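4章 ファンTシャツの転写プリントとお手入れ

この章では、Zarnanceの卓上プレス機で、連続ドラマ『Grendmont』のファンTシャツに絵柄を転写する手順をご案内します。あの霧の駅の場面を胸いっぱいに入れたい方も、袖に小さく紋章だけという控えめな方も、手順はほとんど同じですので、どうぞ気楽に読み進めてください。なお、転写シートの切り抜き方は3章にまとめてあります。まだの方は、先にそちらをお済ませくださいね。

4-1 準備するもの

・プレス機本体(電源コードは奥まで差し込んでください)
・綿100パーセント、または綿の割合が高いTシャツ
・切り抜き済みの転写シート
・付属の保護紙
・粘着ローラー

注意:本体の熱板は動作中たいへん熱くなります。電源を切ったあとも70分ほどはさわらないでください。小さなお子さんやペットのいるお宅では、その間だけでもお部屋の扉を閉めておいていただけると安心です。

4-2 転写の手順

1. Tシャツを一度洗って、よく乾かします。新品には糊が残っていることがあり、そのまま転写すると端が浮きやすくなります。柔軟剤はお使いにならないでください。

2. 操作パネルの「素材」ボタンを押し、「綿」を選びます。表示窓に番号479が出れば標準の設定、480が出れば厚手の設定です。ふつうのTシャツでしたら479のままで結構です。

3. 予熱が終わるまで待ちます。準備ができると短い音が二回鳴ります。お好きな回をもう一度流しながら待つのも楽しいものですが、音を聞き逃さないように音量はほどほどに。

4. Tシャツを下の台に広げ、粘着ローラーで糸くずを取ります。襟の縫い目や脇の縫い目が台に乗ると圧が均等にかかりませんので、台の外へ逃がしてください。

5. 転写シートを置きます。胸の絵柄は、襟ぐりの下から指四本分ほど空けると、着たときにちょうどよい高さに見えます。置いてみて、少し離れて眺めて、また直して、とここは納得のいくまでどうぞ。

6. 保護紙をかぶせ、レバーを止まるところまで下ろします。終了音が鳴ったらレバーを上げます。

7. そのまま冷まします。Skellonの冷却タイプのシートは完全に冷めてから、Acheampongの温熱タイプは温かいうちに、台紙をゆっくり斜めにはがします。シートの種類は袋の裏に書いてあります。

メモ:台紙と一緒に絵柄が持ち上がってきたら、あわてずにそのまま戻し、保護紙をかけて手順6をもう一度行ってください。

注意:表示窓に602が出たときは、レバーが最後まで下りていません。力まかせに押さず、いったん上げて、布が重なっていないかをお確かめください。

4-3 何枚もまとめて作るとき

上映会やファンの集まりに向けて何枚も作るときは、途中で絵柄と身頃の組み合わせを取り違えるのがいちばん残念な失敗です。始める前に、登場人物ごと、サイズごとに分けておきましょう。

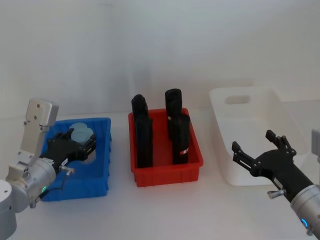
仕分けは、プレス機の電源を入れる前に済ませておくのがおすすめです。熱くなった本体の横で探しものをすると、どうしても手元がおろそかになりますし、せっかくの予熱の時間も落ち着きません。入れ物は特別なものでなくてかまいませんが、青、赤、白のように色の違うプラスチックの箱を横一列に並べておくと、迷いにくくなります。たとえば青には主人公の絵柄、赤には敵役の絵柄、白には紋章だけのシート、と決めて、その割り当てを紙に書いて手元に置いてください。Tシャツのほうは、サイズの札を付けたまま、使う順に重ねておきます。

1. 同じ絵柄のものを続けて転写します。

2. 一枚終わるごとに保護紙の裏を見て、インクが付いていたら新しい紙に替えます。

3. できあがったものはすぐに重ねず、一枚ずつ広げて冷まします。

4-4 お洗濯とお手入れ

転写後、丸一日は洗わないでください。洗うときは裏返してネットに入れ、水かぬるま湯で、弱めの水流にします。乾燥機は避け、裏返しのまま日陰に干します。アイロンは絵柄に直接当てず、裏側から低温でかけてください。縁が少し浮いてきたときは、早めに保護紙をかけて、4-2の手順6と同じように押さえ直します。

袖やトートバッグへの転写については、5章をご覧ください。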